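Student team records dish-handling demonstrations with hand-held grippers

Brevenville, September 30, 2023

The robotics club at Brevenville Technical College has opened its second project year with a kitchen-table task set: picking up, turning and setting down household dishes. Students operate the grippers by hand, and the recordings are used to train a control policy for the club's two-arm bench robot, Endon.
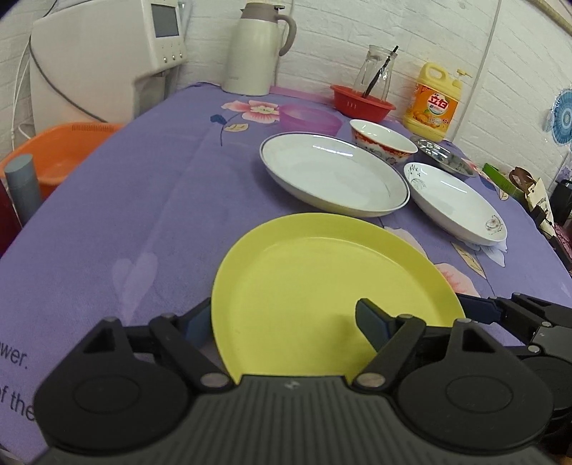
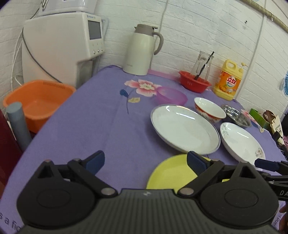

Gripper work on the dish task, with the yellow-green plate nearest the fingers.

The task set was defined in July by Tincuța Voicu, a third-year mechatronics student, and Priit Vaher, who maintains the club's recording software. It has four parts: lift a plate by the rim, pass it from one gripper to the other, stack it on a larger dish, and place a bowl upside down on a cloth. Each part is recorded as a separate clip with a fixed start position for the grippers. The dishes are left wherever the previous operator put them.

The target for the fall term is 40 accepted clips per part. A clip is accepted if the camera view is unobstructed, both grippers are tracked from start to finish, and the dish is released without being dropped or pushed more than a few inches across the table. Rejected clips are kept in a separate folder, and Vaher intends to use them later for a failure classifier.

Plates have been the slowest item so far. A shallow plate lying flat gives the fingers very little to close on, and operators have tried two methods. In the first, one finger presses down near the rim until the opposite side rises. In the second, the plate is slid to the edge of the table and gripped from below. Only the first method is allowed in the current set, as Endon's arms cannot reach below table height.

Finger pads are the main hardware change from last year. The earlier pads were cut from sheet rubber and wore through at the tip after 16 sessions. Ruxandra Sima redesigned them with a longer contact face and a slight inward angle. The new pads are cast in a two-part mold, and a set takes 36 hours to cure. Sima has posted the mold files to the club's shared drive along with a note on mixing ratios – the first batch came out too soft and was thrown away.

Tracking remains a problem when the two grippers cross. The software then swaps left and right for a short stretch, and the clip has to be corrected by hand. Vaher has written a script that flags the swap but does not yet repair it. Reflections from glazed dishes and polished metal are a smaller issue and are handled by locking the camera exposure before each session.

"The passing task is where we lose most of our clips," said Bleddyn Rees, the club's faculty adviser. "Lifting is mostly practice. Passing needs two good grips at the same time, and the second one has to be made blind."

The team will present its results at the Breselstead student robotics meet, where entries in the household category are run on dishes supplied by the organizers. Last year the club entered with a cup-sorting task and did not reach the final round. Crisóforo Meléndez, who operated the robot at that event, is responsible for this year's test schedule on Endon. Bench trials begin once the lifting clips are complete. The passing task follows if tracking can be fixed in time.

Sessions are open to first-year students who have completed the bench safety course. Sign-up is on the sheet outside the Coman workshop.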